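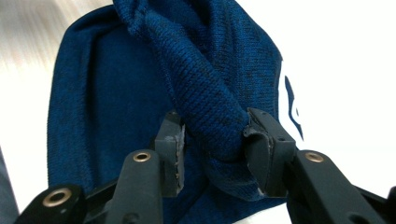
June, notebook 4, mobile forensics bench

Carried on with the Flodden handset. Came in as a suspected spyware case: owner had two unexplained reboots and a message with a link that they say they never opened. Handset kept in the shielded box overnight, battery at 50 per cent when taken out. Did not unlock it before the backup.

09:40 Full encrypted backup started. First attempt stopped with a cable error. Swapped to the short cable and the second attempt ran to the end. Hash taken on the bench machine and again after the copy to the evidence disk. Both match. Original copy set to read-only.

Diagnostic logs pulled separately. Do this before the backup next time. The backup writes plenty of its own entries and pushes older ones out of the shorter logs.

11:15 Ran the indicator list (Barasa build, last month's) against the backup. 137 hits on first pass, which is far too many. Nearly all came from one rule that matches a short process name without checking the path. A system helper has the same first six letters. Tightened the rule to match the whole name and reran. Four hits left:

- two entries in the network usage table for a process with no matching installed app
- one message containing a shortened link, domain on the Barasa list
- one browser redirect record, same domain, no page saved

The two network entries are the interesting ones. First seen and last seen are close together and the outbound count is small. Could be a stage that ran and cleared itself, could be a leftover row from an app the owner removed. The table does not keep enough to say which. Not calling it yet.

The redirect record sits 300 seconds after the message arrived. That does not fit with the link never having been opened, but message previews on this version can fetch a link without a tap, so it is weak either way. Need to test the preview behaviour on a clean handset with the same system version. There should be one in the Cakside drawer. Check it has not been updated.

14:05 Clock check. Handset was running 4 seconds behind bench time. Small enough to leave the timeline as it is, noted in the case file anyway. All times in the timeline are UTC. The older Cakside case mixed local time and UTC in one sheet and it cost us most of an afternoon, so please convert on import and leave the raw column in place.

Reboots: shutdown log shows both. The second has a delayed shutdown with one process still running when the system gave up waiting. Path is ordinary and the file is signed. Copied the entry out, no further action.

15:30 Tried Osex on the same backup as a second opinion. It found the message and the redirect but missed both network entries. It seems to skip rows where the app identifier is blank. Have written this up for the tool list. Until it is fixed, do not use an Osex clean result on its own to close a case.

Wording for the interim note to the owner: traces consistent with an attempt, no confirmation of infection, keep using the spare phone, do not reset or update the original. Avoid naming any spyware product at this stage. A domain match alone does not tie it to a supplier.

To do:
preview test on clean handset
ask for the carrier data record covering the gap between the message and the first reboot
push the corrected rule to the shared list and rerun the last batch of closed cases with it
new short cables
second hash sheet needs signing before the disk goes back in the safe

Handset back in the shielded box 17:20, powered on, charging.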